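4.2 What stays on the desk

We began this part of the study expecting to write mostly about paper. Shared desks in small offices are usually discussed in terms of documents, cables and screens, and our first coding sheet reflected that. Within days it was clear that the richest material lay elsewhere, in the bottles, jars, cups and packets that gather along the back of a desk and stay there. We found these little groups of containers wonderful to study! They are modest things, easy to move, and yet people talked about them with real care once we asked.

Participants in the Kidalent and Somo offices were asked to clear their desks at the end of the day and to say aloud, while doing so, where each item belonged. Of the 100 items named in the interviews, 80 were containers of one kind or another. Only 10 had what we call a settled place, meaning that the participant could name a shelf, drawer or hook without stopping to think. The rest were described with phrases such as "over by the wall" or "with the other bottles." Figure 6 is typical of the second group. 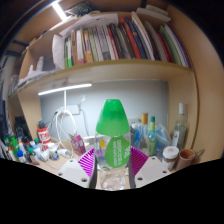

Figure 6. Containers on a pale wood-colored desk, with the green-capped bottle upright in the foreground.

Grouping by shape was the habit that interested us most. Iordache's earlier notes on the Tipoki kitchens suggested that people sort by use, keeping drinks with drinks and food with food, and we expected the same at the desk. Our participants sorted by height and outline far more often. Tall things went with tall things, whatever was in them. Caps mattered too, much more than labels. In a cluster like the one in Figure 6, the green, golden-orange and white caps can be told apart at a glance, while the lettering on the rounded green label is hard to make out. Several people named bottles by cap color alone — "the orange one," "the big green one" — and were understood at once by the colleague beside them.

Bags were a second surprise. Participants rarely listed a plastic bag as an item, even when it took up more room than anything else on the desk. Asked directly, they called it packaging, or said it was "for later." We now code bags separately (see the Flidach sheet, revised in August), and doing so cleared up a good deal of disagreement between the two coders.

Open cups raised a different problem, taken up in 4.3. A cup belongs to a person in a way that a bottle often does not, and participants were reluctant to move one that was not their own.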